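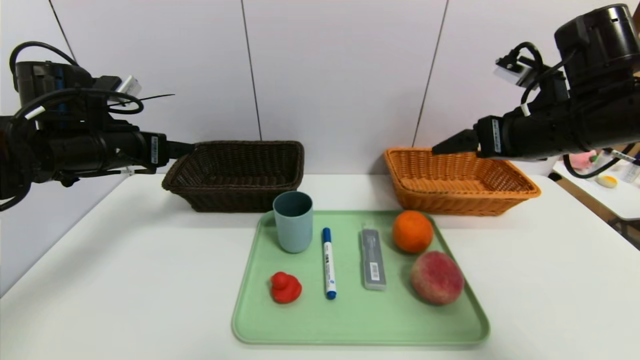
How I teach a two-armed robot to sort things into baskets

Jul 8, 2026

I've been asked a few times now how you get a robot to tidy a tray, and my answer (you do it yourself, a lot, while the robot takes notes) never seems to satisfy anyone. So I'm writing up the whole routine, start to finish, the way I do it at my bench. You'll need a pair of arms you can drive by hand, some way to record them along with the cameras, and a good chair. I mean it about the chair!

Step 1: Decide what "done" means

Write your task down in one sentence before you switch anything on. Mine is "fruit goes in the orange-tan basket, everything else goes in the dark brown one." My first version, back in April, just said "sort the objects," and when Misaki Fujimoto took a turn at the controls she put the duck in with the fruit. Fair enough, I hadn't told her not to. But a robot that learns from both of us is going to be as confused as we were.

Step 2: Set the table

Baskets at the back, tray in front, and both arms able to get to the whole tray without bumping elbows. Drive each gripper to all the corners of the tray and down into its basket before you record a single thing. If a wrist has to twist into some awful angle to get there, move the tray. Don't talk yourself into it, you'll be doing that awful twist hundreds of times.

Pick objects that ask for different grips. A cup can be pinched by the rim, a marker needs you to line the fingers up across the barrel, and a clear pencil case is just mean (it's hard to see and it lies flat). I like having one mean object in the set.

Step 3: Warm up with the recorder off

Give yourself ten minutes of messing around. Everybody's first few tries are jerky, and you don't want those saved. I run Prollside for recording, and it starts a new file whenever I tap the pedal, so I keep my foot well away from it until my hands have settled down.

Step 4: Record, and keep it boring

Move at one steady pace. Come down from above, pause for a beat, close, lift straight up, carry, lower, open. Use the left arm for the left basket and the right arm for the right one, unless you really want the robot to learn to reach across.

The pause before closing matters more than it looks. Hywel Griffiths, who is much faster than me, used to skip it, and the model trained on his runs would snap at the air next to the orange. We added the pause and re-recorded 50 of them. Much better.

Step 5: Check the wrist view

Overhead footage will flatter you. I go through the wrist cameras after every batch, looking for moments when the fingers hide the thing I'm supposed to be grabbing. What I want at the end of the fruit part is something like this one: gripper wide open, and the orange and the peach side by side in the basket. If I can't tell from the wrist view where the fruit ended up, I tilt the camera a little and do the batch over (yes, the whole batch, sorry).

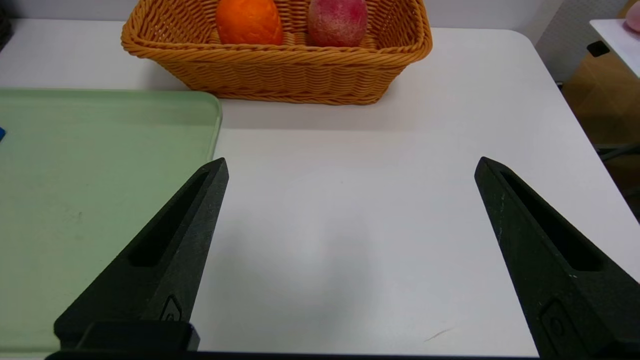
Letting go is where I see the most sloppy driving, my own included. You're tired, the fruit is over the basket, and it's so tempting to just open up and drop it. Lower it in! Then open all the way, so there's a clear gap between the fingers, and back off before you swing to the next object.

Step 6: Shuffle everything

Swap objects around on the tray between runs. Turn the marker, lay the cup on its side now and then, put the peach where the duck was. I shuffle every run and shift the tray itself a little every 5 runs.

Step 7: Throw out the bad ones

My last set was 350 runs and I kept 300. Fumbles where I recovered cleanly can stay, and I like those. Long hesitations go, and so does anything where I nudged a basket and kept going. Label the keepers the same day, while you still remember what happened in them.

Then start the training and go get some lunch. When you test, put the objects in spots you never used while recording, and write down which ones it misses. Those go at the top of the list for your next session.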